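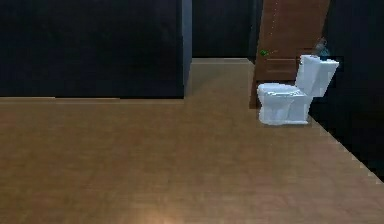
Madhu Awasthi wrote in to say her Year 9s got through the first four sessions in two lunchtimes and then spent a fortnight stuck on session five, and could we please put a warning on the page. So, warning. Session five is hard. Leave extra time for it.

Jarman House Club Pack
Simulated home navigation for school and library robotics clubs
From Posley

$44 per seat, one-off. No yearly fee.
Club bundle: 18 seats, ask us for a quote
In stock (it's a download, so always in stock)

What it is

A furnished house on screen, and a small driving robot your students write the code for. They send it from room to room, tell it to find things, and get a score at the end of the run. Same house used in the practice round of the Dramach, so if your club is entering, this is the one to get.

Runs on school laptops. Not the really old ones. If it opens a video call without the fan screaming you're probably right.

What you get

Jarman house, full map, all rooms furnished
10 session plans, with printable student sheets
Starter code in blocks and in Python
Run recorder, saves what the robot saw so students can go back over it
Scoring tool, same rules as Dramach practise round
Teacher notes, including worked answers (keep these off the shared drive!!)
Email help from Bohdan, weekdays, usualy same day

Not included: the Trorko rover. See further down.

The sessions

One and two are driving. Forward, stop, turn, don't hit the wall. Three is doorways. Four is following a list of rooms in order and getting back to the start.

Five is finding. The student gets the name of an object and the robot has to go and look for it, and stop close enough to count. Most of the code from sessions one to four still works but students need to plan the search first and they don't want to plan. They want to drive. Paper and pencils for the first half hour helps a lot.

Six to eight build on five. Two objects, then a time limit, then a start spot picked at random. Nine is reading another team's code and fixing it. Ten is a full practice run with scoring.

Allow an hour per session, more for five. Clubs that meet on a Thursday arvo and lose half the term to sport carnivals can skip eight and nine and still be fine for the comp. 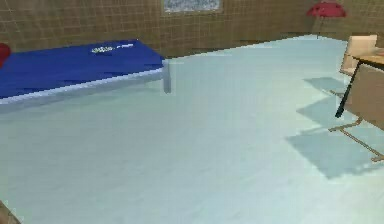

Session six is where the object finder gets its first proper workout, and where colour stops being enough. Teams write a rule like "red means lamp" and it holds up for a bit. Then the robot gets into a room with the red umbrella-shaped lamp back in the corner and another bit of something red poking in past the bed on the far left, and the rule fires twice. Good moment to stop the class and ask what else they could check. Height, shape, whether there's a stand under it. Same room is handy for talking about shadows: the ones beside the desk and chair fall across the pale floor in stepped blue-grey patches, and a student floor check that only looks for "darker than the rest" will want to steer round them. Let them find this out themselves, then hand over sheet 6B.

Scoring

Out of 100 per run. Points for reaching the right room, points for stopping near the object, points off for bumps. A run that times out keeps whatever it earned up to then, which the students think is generous and the teachers think is about right.

Scores save to a plain spreadsheet file. You can sort by team, by session or by date. No student accounts needed, no names leave the laptop. Team names only. Please vet the team names before the open night.

Using it with the Trorko rover

The sim robot drives like a Trorko. Same turning circle, same commands. Code written in the Jarman house will load onto the real rover with one line changed (line is marked in the starter code, look for CHANGE ME). Expect it to behave worse on a real floor. Carpet especially.

You don't need a rover to use the pack. Plenty of clubs never buy one. If you do want one, one between three teams is workable.

Setting up

1. Download the installer from the link in your order email.
2. Install on one laptop first and open the house. Have a drive around.
3. Put your seat code in. Same code for all machines.
4. Install on the rest.
5. Run the check script. It prints OK or tells you what's missing.

First load takes around five minutes on a slower laptop. It looks frozen. Leave it alone.

School networks: the installer needs the internet once, after that everything works offline. If your IT people block downloads send them to the IT sheet on the help page, it has what they'll ask for.

Known problems

Wall edges look jagged on the low graphics setting. Doesn't affect scoring. Turn the setting up if the laptop can take it.
Printed labels on some furniture are too blurry to read, so don't set tasks that depend on reading them.
Undo in the block editor sometimes undoes two steps. Being fixed, due November.
On Macs you may have to allow the app in security settings teh first time.

Questions we get

Can students take it home? Yes, if you've got a spare seat. A seat is a machine, so a home laptop uses one up.

Can we change the furniture? Not in this pack. You can change start spots and object lists, that's in the teacher notes near the back.

What age? Written for Years 7 to 10. Blocks version has been used with Year 5 and 6 with a keen helper. Older students go straight to Python and grumble that session one is easy, let them skip it.

Do I need to be able to code? Helps. Get through sessions one to five yourself before you start and you'll be OK.

Does buying this enter us in the Dramach? No, seperate form, separate fee, do that on their site.

Can we pay by purchase order? Yes. Schools and libraries, 30 days.

Refunds

If it won't run on your machines and Bohdan can't get it going, full refund. Tell us inside the first month.

Ordering

Use the form, or email with your school name, number of seats and who to invoice. Seat codes go out the same day if you order before 3 pm. Bundle quotes take a day longer.

Contact for anything about this pack: Bohdan Karpenko, Posley club desk.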